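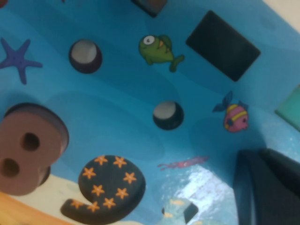
Photo: Qusai Haddad

Why do we count in tens?

Hi again, number fans! Last week a reader from Weseck asked me why we only have ten digits. We've got 0, 1, 2, 3, 4, 5, 6, 7, 8 and 9 – and then we just start using them over again. Why not make up a new squiggle for ten?

The best guess is on the ends of your arms. People have been counting on their fingers for a very, very long time, and most of us have ten of them. Once you run out of fingers you need some way to remember "I've used them all up once", and that's what the 1 in 13 is doing. It means one full set of fingers, plus three more.

Now look at 34. The 3 is worth thirty, because of where it's standing. Swap the digits around and you get 43, which is a different number made from the very same squiggles! Grown-ups call this place value.

It works for big numbers too. Take 2,131. There are two 1s in there, but the first one is worth a hundred and the last one is only worth one. And in 1,903 the zero is saying "no tens here, thanks". Leave it out and you'd have 193, which is much smaller.

Not everybody used tens, by the way. The Maya in Central America counted in twenties (fingers and toes, maybe?), and the Babylonians went all the way up to sixty. We still have a bit of that left over – it's why there are 60 minutes in an hour.

Try this one at home: pretend you only have eight fingers, so there's no 8 and no 9. You count 5, 6, 7... and what do you write next? I'll put the answer up next week.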